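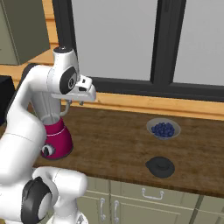

Blender on a wooden countertop

I've had the Pellero blender for two months now and I'm still finding excuses to use it. My old Vorkon gave up in January, halfway through a batch of leek and potato soup, and I'd been making do with a fork and bad language ever since.

First impressions were good. The jug is heavier than I expected and clicks into the base with a proper clunk. There are 7 speeds, and I use maybe three of them, but the lowest is wonderfully gentle - you can do a salsa without ending up with juice. The top one turned a pan of roasted squash into velvet in under a minute. I nearly rang my sister!

Soup is where it shines. I've been cooking my way through Hanneke Segers's little book of winter soups, and her celeriac and apple (page 403 in my fat omnibus edition) came out smoother than I've ever managed. Nut butter takes patience. Allow about 2 stops to scrape down the sides, and let the motor rest in between.

Grumbles? It's loud, especially at six in the morning, and the lid seal traps bits of basil in a groove that only a cocktail stick will reach. The cable could be longer too. I tried a friend's Jeon before buying and that was quieter, but it left lumps in my hummus and I can't forgive that.

Washing up is easy: warm water, drop of soap, quick whizz, rinse. I'd buy it again tomorrow.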